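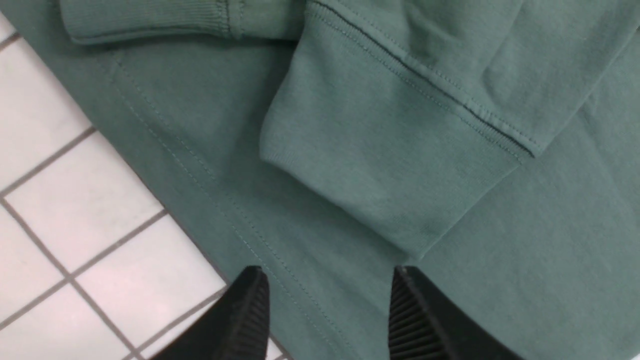

The robot gets the sweatshirts, we get the socks

When the laundry firm Kerum put a robot arm on the folding side, the people who fold were told it would free them for more interesting work. I have folded other people's clothes for a living long enough to be curious what that might be. So far it is socks.

The machine is called Ziranero, which sounds like an aperitif. It is very patient with a sweatshirt. It will hover over a sleeve with its two black fingers open, like a man deciding which bit of a crab to eat, and I find I hold my breath. A person takes hold of the shoulders and has the thing in a square while talking about last night's telly. The talking was never on the job description, so it wasn't on the spreadsheet either.

Head office is fond of one number. On a good shift in December the arm folded 166 garments without help. The six of us used to do 700 before lunch, with a radio on. The radio went in the same month because it "made the floor hard to monitor".
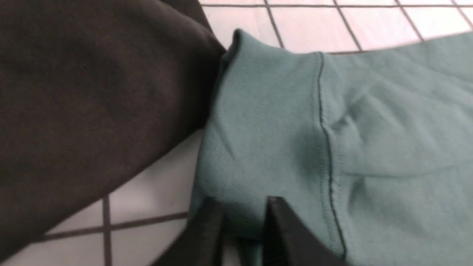 What has changed most is who waits for whom. We used to set the pace and grumble at each other about it. Now somebody stands by in case a dark cloth and a green top end up side by side and need sorting out, and standing by is harder on the feet than folding ever was. It is also paid a grade lower, as "assistance".

I'm not against the arm. My wrists are a mess, and if it can learn cuffs it's welcome to mine. My mother started in a laundry in 1967 and would have kissed the first machine that took the wet sheets off her. But she was asked where it should stand. We got an email.

So ask us. Pay the minder as a folder, at least, and put the radio back. The arm has never complained about it.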